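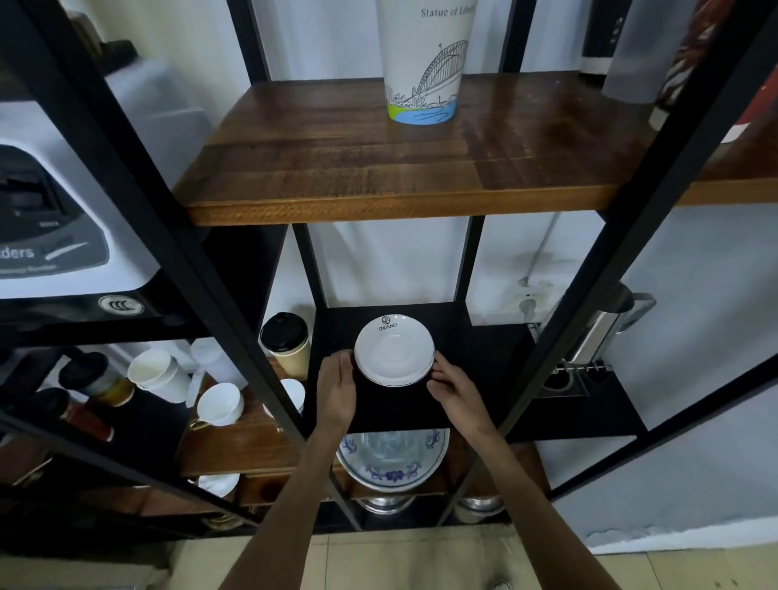 ok so a thread on moving to a small town at 55 when you've only ever lived in apartments, since a few of you asked how Hasalside is going

First thing. The bus. There are 2 a day to Pallumeck, and if you miss the second one you're sleeping in Pallumeck. I have missed it once already. The motel is fine! The motel breakfast is a banana.

Everyone waves from their cars here. I didn't know that, so for the first week I kept turning around to see who was behind me. Now I wave at everything. I waved at a mail truck with no driver in it.

I joined the library and the limit is 13 books, and the lady at the desk told me that like it was a dare. Currently on book eight. Mostly mysteries, one about drainage (long story, see my back yard)

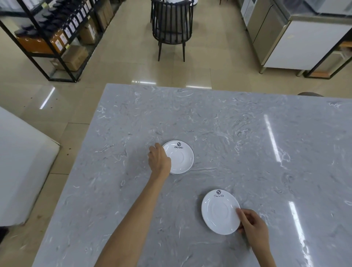 The yard!! When it rains the low corner turns into a pond and stays that way for days. The guy next door says put in willows. The guy across the street says whatever you do don't put in willows. They've both lived here forever and I have to wave at both of them.

Internet took 8 phone calls. Patex kept telling me my street didn't exist. I was standing on it. Anyway it works now, except in the kitchen, where I get one bar if I lean.

Best surprise is the dark. I'd forgotten you could see that many stars. I go out on the back step around ten with a sweater on and just stand there until the mosquitoes find me

Things I miss: noodles after 9 pm, sidewalks, being ignored. Things I don't miss: my upstairs neighbor's treadmill

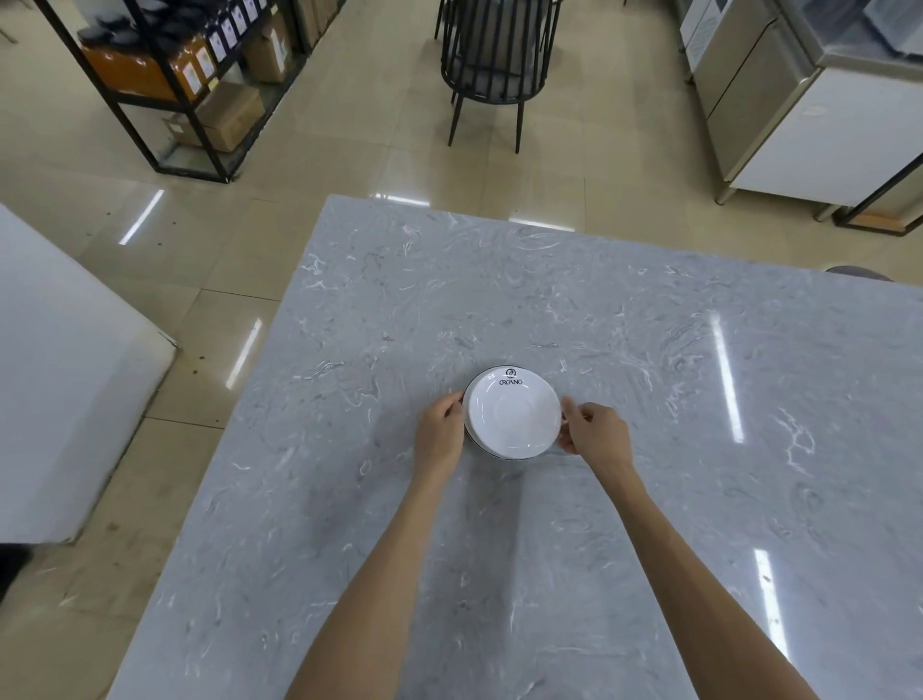 saucer, two hands, gray marble pattern

There's a street fair in August and I've somehow agreed to run the Mussa table with my neighbor's sister. I still don't fully know what Mussa is. It's either a choir or a card game. Will report back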